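Home | Workshop | Toys | Odds & Ends | Gallery | About | Contact

Blocks on a Board

I have been making shape blocks for small children for long enough to have opinions about them, and this page is where I keep the opinions. Longtime readers will remember the spoon year. This is the block year. I'm told there will be no year after this one if I don't clear the dining table.

It started when Anoma Weerakoon, who runs the playroom at Urnarora, asked if I could do her a few sets in which every block was a different shape. "Nothing that's just a cube," she said. I had made 70 cubes by then. They are in the garage, if anyone would like 70 cubes.

So I sat down and drew shapes, which is the fun part, and then worked out how to cut them, which is the part where you learn what you think of stars. A star has five points and every one of them wants to come off on the saw. I ruined 13 before I got one I would hand to a child. Rafsan Marikar, who shares the workshop and has never ruined anything in his life, watched the whole business from behind a mug and offered that circles were easier.
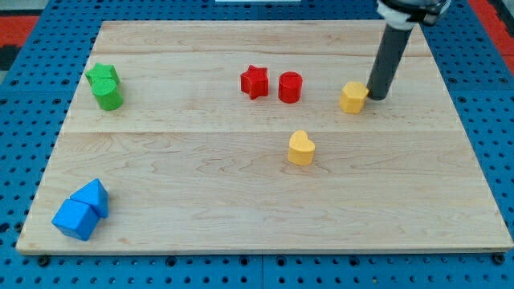
He was right about circles, naturally. A cylinder is a dowel with ambition. You slice it, you sand the flat ends, you paint it, and you're done before the coffee is cold. I could have made the whole order in cylinders and gone home. Anoma would have noticed, though. Anoma notices.

Hearts are another matter. The cleft at the top is where sandpaper goes to die. I tried a file, then a bit of cord with grit on it, then a strip of old belt wrapped around a pencil – the pencil won. If you run a thumb over a heart block and it feels smooth all the way down into the notch, please know that somebody lost an evening over it.

Pentagons I like. They have flat faces, they sit where you put them, and grown-ups always call them hexagons, which gives the children something to correct. My nephew has been dining out on this since January.

Then there is color. The first plan was one color per shape, all hearts yellow, all stars red, and so on. Anoma said no, mix them up, because otherwise the kids sort by color and never look at the shape at all. I pointed out that this would mean washing the brush more often. She did not seem to feel this was her problem. So a heart and a pentagon can both be yellow, and a star and a cylinder can both be red, and a three-year-old has to decide which kind of alike counts today. I've seen friendships end over it.

The paint is Nullum, two coats, left overnight. The can says one coat. The can has not met my brushwork.

About boards, as people always write in: use a pale one. Maple is lovely if you have an offcut or can glue up a few planks, and you can leave the seams showing. Bright blocks look their best on it, and you can find the green ones again, which you can't on my kitchen rug. I tried a dark walnut board for the first set and it looked like an expensive restaurant where you leave hungry.

The sets went off to Urnarora in old Gazi biscuit tins, 3 tins to a box. The children were very polite about the blocks and then played with the tins all morning.

I still get asked for a price list. There isn't one. If I charged properly for the hearts I would have to start at 200 and work up, and I'd rather you just brought biscuits. Skanus market has a good stall by the side gate, and I'm fond of the ginger ones.

Next batch will have ovals. Rafsan says they're harder than they look. He's gone to put the kettle on.

14 comments | 6 shares

Contact the workshop | © All words and blocks my own | Back to top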